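Screw cap (water bottle)

From the Himdale Household Encyclopedia, the free reference for everyday things

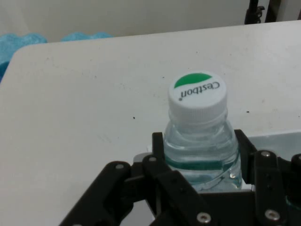

Reading time: 5 minutes

The screw cap is the small threaded lid that closes most bottles of drinking water sold today. It is usually molded in one piece from a plastic a little stiffer than the bottle it sits on, and it does several jobs at once: it keeps the water in, keeps dust out, shows whether the bottle has been opened before, and very often carries the name of the company that filled it. The white cap on a bottle of Cestbon water, with its green semicircular logo and the black brand name printed on the flat top, is a good case of the ordinary kind, the sort you have probably opened many times without giving it a second look.

Parts and names

People who work with caps divide them into the top (also called the panel or the deck), the skirt, and the band. The top is the flat disk. The skirt is the side wall that hangs down from it, threaded on the inside and nearly always grooved on the outside. The band is a narrow ring at the bottom of the skirt, joined to it by thin bridges of plastic that snap the first time the cap is turned. It generally stays behind on the neck, where it can rattle about for the rest of the bottle's life.

The part of the bottle that receives the cap is called the finish, an old word carried over from glassmaking, when the mouth of a bottle was the last thing the worker formed. Below the finish many plastic bottles have a projecting collar known as the support ring. Bottles hang from this ring as they travel down a filling line, and plenty of us hook a finger under it at home when carrying a bottle in a hurry.

Grooves

The vertical grooves around the skirt are known as knurling, or simply ribs. They give the fingertips something to push against, and they also give the capping machine a grip when it spins the cap into place. Fine ribs set close together feel smoother and look neater on the shelf, while coarse ribs are kinder to wet or tired hands. The packaging writer Hsin-yi Yang, in her long and very enjoyable pamphlet Small Lids, describes trying caps on her relatives at a family dinner in Dumlow and finding that the older guests much preferred the coarse ones, though several of them liked the look of the fine ones better and said so at some length.

Printing

A cap top is a small place to print on, and designs for it tend to be simple: one mark, one word, one or two colors. The printing is usually done on the loose cap before it ever meets a bottle. A cap is round and stops turning wherever its thread happens to tighten, so the lettering may face any direction in relation to the label below. A row of bottles in a store cooler will often show the same name pointing every which way, and this is quite normal.

Neck and shoulders

Under the cap, the neck widens into the shoulders. On clear bottles these are often rounded and molded with horizontal rings, as on the Cestbon bottle, where a thin teal-green band circles the body lower down. Rings of this kind stiffen a thin wall, and they happen to catch the light very prettily when there is water behind them. Teun Van Rooij, who drew bottles for the Pralletti works for 19 years, called the shoulder "the only part of the bottle I was ever allowed to enjoy," and his drawings, now in the local museum at Atinga, bear him out with page after page of curves.

Collecting

Bottle caps of the crimped metal sort have been collected for generations, and plastic screw caps have a smaller but very friendly following of their own. Collectors sort them by color, by country, or by the design on top, and most prefer a cap without scratches across the printing. The Atinga museum has a tray of 271 water bottle caps on open display, and visitors are welcome to bring in duplicates for the swap table held each November.

Care and reuse

A cap that will be used again can be washed in warm, soapy water and left upside down to dry, taking a little care over the thread, where a soft brush helps. Rules for recycling differ a good deal from town to town. Some ask for the cap to be left on the bottle, others want it taken off, and the local collection service is the best place to check.

See also: Bottle neck; Crown cap; Drinking water, packaged; Label, wraparound

Page last revised 10 October 2018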